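Em julho, procedeu-se à reorganização das peças de construção guardadas em casa. Adotou-se um critério simples — a cor e o comprimento —, e as barras Flikham passaram a caixas cinzentas, abertas, sobre a mesa.
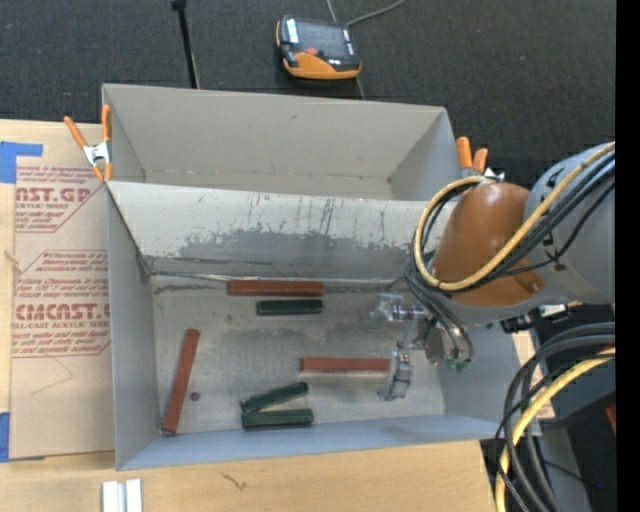 Convém separar as barras vermelhas das verdes? Só quando o conjunto ultrapassa 70 peças; até esse número, uma única caixa é suficiente.

As restantes, da série Herier, serão tratadas na próxima publicação.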